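What I Learned From Publishing a Small Book for Kinship Families

My aunt raised me from the time I was nine, and she kept every paper the county ever gave her in a blue cookie tin. Court notices, school forms, a phone list with half the numbers crossed out. When she needed something she dumped the whole tin on the bed and went digging. I think about that tin a lot, and it's the reason I ended up making a book about guardianship for grandparents, aunts and older siblings who suddenly have a child in the spare room.

I'm no lawyer (my aunt would laugh at the idea). I spent 19 years as a school secretary in Naltham, and if you want to know who is raising whom in a town, ask the person at the front desk. Every fall I'd have a grandmother across the counter, trying to enroll a second grader with nothing but a church bulletin and a vaccination card. She'd ask me what a guardianship was, and whether she needed one, and what it would cost her. I didn't know! So I started writing down what the families told me after they'd been through it.

Those notes grew to 513 pages, which is a terrible length for anyone with a toddler on her hip. A retired family court clerk read the lot and told me, kindly, to throw most of it out. I sulked for a week and then cut it to something you can read over a few evenings. The part about school enrollment stayed in full, because I'm stubborn and because I know that part cold.

Wikilell, a two-person press that mostly does local history, agreed to take it on. We talked about 3000 copies for a while – I had big dreams – and settled on a much smaller first run with a plan to reprint. 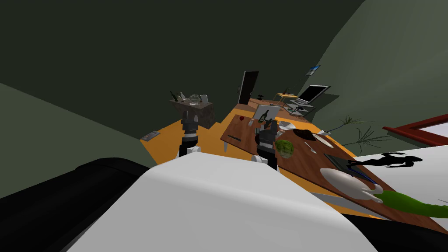
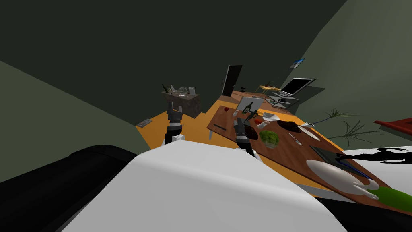

The chapter people write to me about is the one on the first hearing. I'd put in plain things: where to park, what to do with the baby, how long you might sit in the hallway before your name is called. One reader waited from 8:30 in the morning until after lunch with nothing but a roll of mints in her purse. Another had no idea she was allowed to ask the judge to repeat something. I've added both to the notes for the next printing, along with a page on what to bring for a teenager, who is going to be bored and scared and will pretend to be only bored.

I was also wrong about some things. I had assumed readers would want sample letters, so I wrote a whole section of them, and hardly a soul has mentioned it. What they want is the glossary. A reader in Hao tore hers out and taped it inside a kitchen cupboard, which thrilled me more than any review could. And several people asked me for larger type. Fair enough, I wear readers myself.

A word about the law changing, as it does. The book covers our state only, and even here one county's forms don't match the next one's. Please call the clerk's office before you file anything, even if you got the form from me. The self-help desk at the Rirport courthouse is open on Wednesday mornings and the line is shorter if you get there early.

We've got a reading at the Naltham library in July, with 40 chairs and a corner for the kids. Bring your paperwork if you like. I'll have a box of folders with labels on them, and you're welcome to sit down at the back table and sort your own cookie tin.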